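Kidon gripper comparison

The Kidon gripper comparison is a series of trials in which hand-held two-finger grippers were tested on soft household objects, mainly clothing. It was carried out by the Drarketwood workshop, a small robotics laboratory, and its results were published on August 28, 2023. The name comes from the Kidon linkage, the jaw mechanism that all tested tools had in common.

Background

Before the comparison, the laboratory used the Stitetti arm with a parallel gripper of its own make. This gripper held boxes and cups well, but it often lost thin cloth. In December the group decided to test the fingers separately from the arm - a person would hold the tool and close the jaws by hand, so that errors of the arm controller could not influence the result.

Method

Two types of finger pad were compared, a smooth one and a ribbed one called the Lefèvre pad. The tests included 286 grasps on 11 kinds of garment, from thin shirts to quilted jackets. Garments were presented in piles, and each grasp was judged by whether the cloth stayed in the jaws during a lift of 20 centimeters.

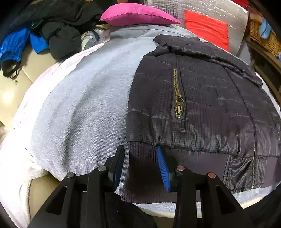

The rules asked the operator to take a garment by an edge, a hem or a waistband when one could be reached. Grasps on flat fabric were recorded in a separate table.

Results

The ribbed pad performed better on knitted cloth, while on smooth nylon the difference was small. Mixed pairs, with a different pad on each jaw, were tried only in the last 2 sessions and are not included in the main table. The report also notes that the opening of the jaws was too narrow for thick folded collars. A later version of the Kidon linkage has longer arms.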